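Dallgate Community Help
Home - Browse topics - Unanswered - Sign in
Search 3569 threads Go

Can a machine do the errand run along the perimeter road yet?

Posted in Automation at home and at work

We have a small repair shop and a house on the same plot, and the chore that eats the afternoon is the run along the perimeter road to the parts counter and back. It isn't far. It is just somebody walking or cycling with a box, 14 times in a bad month, and the same person then has to cut the verge outside as well.

I keep reading that delivery machines and robot mowers are ready for ordinary use. The ones I've seen advertised are all on smooth pavements or flat lawns. Our route starts on a narrow path next to a kerb, then joins the road. There is open ground at the corner, dry grass, gravel, and a hole by the concrete that looks like a drain.

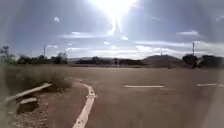 tuso_workshop
Member, small repairs and fabrication

What I want to know is whether anything on sale now could do the run on its own, or whether I would still be walking behind it. I'm not looking for something clever. It has to carry a box, stay out of the road where there is a path, and not end up in the drain. If the answer is to wait a few years, that is fine, but I'd like to hear it from people who have tried. September is when we decide what to spend on.

3 replies

Bukell
Regular contributor

Part of it, yes. I ran a small wheeled carrier between two sheds for 2 years, and the long straight bits were never the trouble. If you have a painted edge line and a wall to follow, a decent machine will hold its course well enough. Mine did it with a light load and hardly wandered.
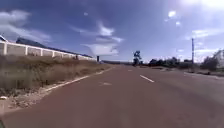
The trouble was always at the ends. Kerbs, loose gravel, and anything where the ground dropped away at the side. A hole low down next to a slab is hard for these machines to judge, because the sensors on the cheaper ones look outwards and not at the ground just in front of the wheels. I'd put a grating over yours before doing anything else, robot or not.

Sun was the other one. Low glare made mine stop and wait. I ended up sending it only in the early morning, before 9, which rather spoiled the point of having it.

Also check whether you are allowed to run one on that road at all. The rules differ a lot from place to place and the sellers are vague about it.

Czerwiński
Member

Agree with most of that but I would worry more about the other people using the road. A quiet road is harder in some ways, as drivers don't expect to meet a knee-high box trundling along the edge. Put a flag on it, a tall one. 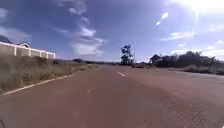

As for the mowing, no. I have tried two robot mowers on rough ground and neither was any use. They are made for short grass that gets trimmed every day. Put one in tall dry stalks on a slope and it will ride up, stall, or tip over. There are remote-controlled slope mowers that do the job well, but you stand there and steer, so you've saved your back and not your time. They cost a lot more than 200 as well, whatever the adverts for the little ones say. We hire one once a season and it does the whole bank in a morning.

For the errands I would look at it like this:

- If the load is heavy, try a powered trolley that follows you. These work now and you keep your hands free.
- If the load is light, a person on two wheels is still quicker than any carrier I have used, and can go round things without stopping to think.
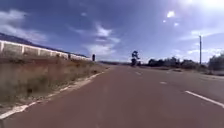 - If it has to go with nobody near it, get the seller to run it on your actual route, both directions, with the box on. Ours wouldn't, so we didn't buy.

dallgate_newbie
New member

just get a bigger box and go less often

tuso_workshop
Member, small repairs and fabrication

Thanks all. The grating is a good point and I'll do that first. I think we will hire a slope mower for the verge and ask about a following trolley - does anyone know how they manage on gravel with a full load? The bigger box has been tried. It doesn't fit on the bike.

Related threads
Following trolley loses me at corners
Robot vacuum and sawdust, is it a bad idea
Drain grating sizes for an old concrete inlet
Hiring a slope mower, what to check before you sign
Machine to sort mixed screws, does one exist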